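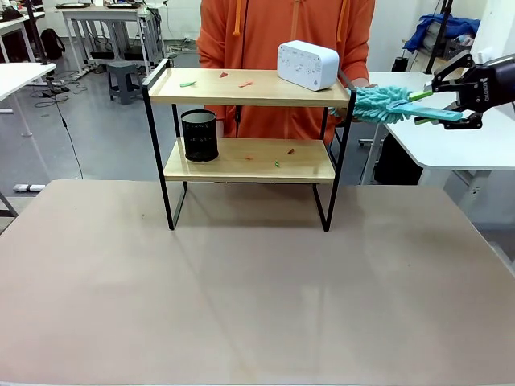 Dalia Pētersons
리얼리티 게시판 도우미 · 활동 7년차

로즈 세리머니 다음날 탈락자 인터뷰, 어디까지 믿어도 되나요

글쓴이: 막차탄시청자

안녕하세요 가입하고 처음 글 써요. 급하게 쓰는거라 두서없음 주의.

요즘 "오르덴의 여름"(Orden 섬에서 찍는 그 데이팅 프로) 시즌 6 보고 있는데요. 4화까지는 본방으로 봤고 그 뒤는 몰아봤어요. 근데 탈락자 인터뷰가 너무 헷갈려서요.

6화에서 떨어진 리바스 씨 있잖아요. 방송에서는 울면서 차 타고 가고 "이해가 안 된다" 이 말만 계속 반복. 근데 바로 다음날 올라온 인터뷰에서는 완전 쿨해요. 이미 마음 정리하고 있었다, 세리머니 전에 둘이 얘기도 다 했다. 방송엔 그런 대화 하나도 안 나왔거든요??

그래서 궁금한게
인터뷰는 언제 찍는건지. 방송 다음날인지 아니면 촬영 끝나고 바로인지.
출연자가 하고 싶은 말 다 해도 되는건지. 계약 때문에 말 못하는거 있다던데.
그리고 "세리머니 전에 얘기했다"는 그 장면 나중에라도 풀리는지. 재회 특집에서 보통 나오나요?

친구랑 이걸로 토요일 내내 싸웠어요. 친구는 인터뷰가 진짜고 방송은 다 편집이래요. 저는 반대. 차 안에서 우는건 연기로 안 되잖아요. 아무튼 아시는 분 답 좀요. 7화 이후 스포는 절대 금지!! 결말 모르고 보는 중입니다.

추가) 팟캐스트 Mumamix에도 나왔다는데 그건 스포 있나요? 들어도 되는지만 알려주세요.

Dalia Pētersons

스포 없이 쓸게요. 6화까지만.

인터뷰 시점부터. 올라오는 날짜랑 녹화 날짜는 따로 보셔야 해요. 이 프로는 7월에 촬영이 끝났고 방송은 한참 뒤잖아요. 그러니까 리바스 씨가 다음날 인터뷰에서 차분한건 이상할게 없음. 본인한테는 몇 달 전 일이에요. 차 안 장면은 떨어진 그날 밤, 인터뷰는 마음 다 가라앉은 뒤. 둘 다 진짜일 수 있습니다. 친구분이랑 화해하세요.

말할 수 있는 범위는 출연자마다 계약을 봐야 알아요, 저도 본 적은 없고요. 다만 인터뷰 쭉 보면 패턴이 있어요. 자기 탈락 회차까지는 꽤 자세히 얘기함. 남은 출연자나 결말 얘기 나오면 갑자기 "방송으로 확인해 주세요". 리바스 씨도 누가 끝까지 갈것 같냐는 질문에 딱 그렇게 넘겼죠. 그러니까 안 하는 말이 있다고 해서 한 말까지 거짓말이라고 보긴 어려워요.

세리머니 전 대화는 저도 있었다고 보는 쪽. 6화 다시 보시면 칵테일 파티 중간에 리바스 씨 재킷이 없어졌다가 세리머니에서 다시 입고 있어요. 그 사이에 뭔가 통으로 빠진 느낌. 무슨 대화였는지는 모릅니다. 재킷 하나로 거기까지는 못 가요. 한 회가 한 시간 반도 안 되는데 파티는 밤새 하니까 빠지는게 훨씬 많을 수밖에 없고요.

재회 특집은 시즌마다 달라요. 시즌 4는 미공개 장면을 꽤 틀어줬는데 시즌 5는 거의 없었어요. 싸운 얘기만 하다 끝남. 기대는 적당히만 하시길.

저는 이렇게 봐요. 방송에서 본인 입으로 카메라 앞에서 한 말은 일단 믿고, 그 말이 어느 장면에 붙었는지는 의심. 인터뷰는 본인 감정은 믿고 남의 감정 설명하는건 반만. "걔도 나한테 마음 있었다" 이런거요. 그건 상대 얘기도 들어봐야죠.

Mumamix는 리바스 편 40분짜린데 앞쪽은 괜찮고, 뒤에 진행자들이 예고편 보면서 추측하는 코너가 있어요. 맞는지 틀린지는 말 안할게요. 그 코너 음악 나오면 끄세요. 댓글은 보지 마시고.

클로즈우드주민

그냥 다 편집이에요. Closwood 팬카페에 예전에 정리글 있었는데 지금은 지워진듯. 인터뷰도 방송국이 질문지 다 검사한다고 들었음. 어디서 들었는지는 기억 안남

그리고 리바스는 원래 시즌 초반부터 마음 없어 보였는데요?? 2화 보트 데이트때 표정 보세요. 울은건 창피해서 운거죠 뭐. 저라도 차에서 카메라 들이대면 울겠다

밤에만접속

윗분 보트 데이트는 3화예요. 그리고 표정은 멀미때문이라고 본인이 인터뷰에서 말했어요 ㅋㅋ

질문자님 하나만 보태면, 인터뷰는 글로 된거 말고 영상으로 보세요. 글은 매체에서 줄이면서 순서가 바뀌는 경우가 있더라고요. 이번에도 기사 제목은 "이미 끝난 사이였다"인데 영상에서는 "그때쯤엔 끝났을 수도 있겠다고 생각했다"였어요. 느낌 완전 다르죠. 저도 제목만 보고 화냈다가 영상 보고 풀림.

그 대화도 영상에서는 조금 더 나와요. 길게 한건 아니고 복도에서 몇 마디였다고. 마이크가 켜져 있었는지는 본인도 모른대요. 그럼 쓸만한 소리가 아예 없어서 못 나간걸수도 있어요. 제 추측임.

영상은 8분 정도까지만 보세요, 그 뒤에 다음화 예고 붙어있어요.

막차탄시청자

와 답 감사합니다. 촬영이랑 방송 사이가 그렇게 뜨는지 몰랐어요. 그럼 다음날 쿨한게 이해가 되네요. 재킷 보러 6화 다시 틀었는데 진짜 없어졌다 생김;; 친구한테도 캡처 보냄

영상은 예고 전까지만 볼게요. Mumamix는 시즌 다 보고 듣는걸로. 해결 표시 눌렀습니다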